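Prüfbericht: Matratzenauflage Motido, gesteppt

Die Auflage Motido des Herstellers Gravach wurde der Prüfstelle Umham im Dezember zur Beurteilung im Wohnalltag vorgelegt. Untersucht wurden Verarbeitung, Sitz, Pflege und die Eignung als Arbeitsfläche beim Zusammenlegen von Kleidung. Letzteres hatte der Fachhandel Sadowski ausdrücklich angeregt, da in kleinen Wohnungen häufig auf dem Bett gefaltet wird.

Die Steppnähte verlaufen gleichmäßig, lose Fadenenden wurden bei der Eingangskontrolle nicht festgestellt. Die Eckgummis sitzen straff, lassen sich jedoch nur mit Mühe über hohe Matratzen ziehen. Das Flächengewicht beträgt laut Etikett 425 g/m², die eigene Messung ergab 477 g/m² – eine Abweichung zugunsten des Käufers, die gleichwohl auf dem Etikett berichtigt werden sollte.
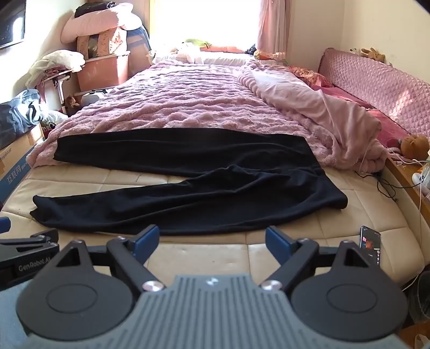 Für das Falten von Hosen ist eine feste, gering strukturierte Unterlage von Vorteil. Weiche Überdecken sollten vorher zurückgeschlagen werden, damit der Stoff beim Glattstreichen nicht verrutscht. Eine schwarze Hose hebt sich von der beigefarbenen Steppfläche deutlich ab, sodass umgeschlagene Säume und ein geraffter Bund sofort auffallen. Auf flauschigem Flor wie dem der rosa Decke dahinter ist das Ausrichten der Beine mühsamer. Der helle Bezug ist allerdings empfindlich, auch schwache Flecken und Knitterspuren bleiben darauf erkennbar.

Der Hersteller lässt eine Wäsche bei höchstens 50 Grad zu. Nach 2 Waschgängen war die Auflage formstabil, die Trockenzeit auf der Leine fiel lang aus. Ein Wechselbezug wird nicht angeboten.

Gesamturteil: gut. Empfohlen für Haushalte, in denen das Bett regelmäßig als Ablage für Wäsche dient. Abzüge bei Eckgummis und Kennzeichnung.

Umham, 9. Dezember 2019
Bearbeitung: Aleksandra Urbańczyk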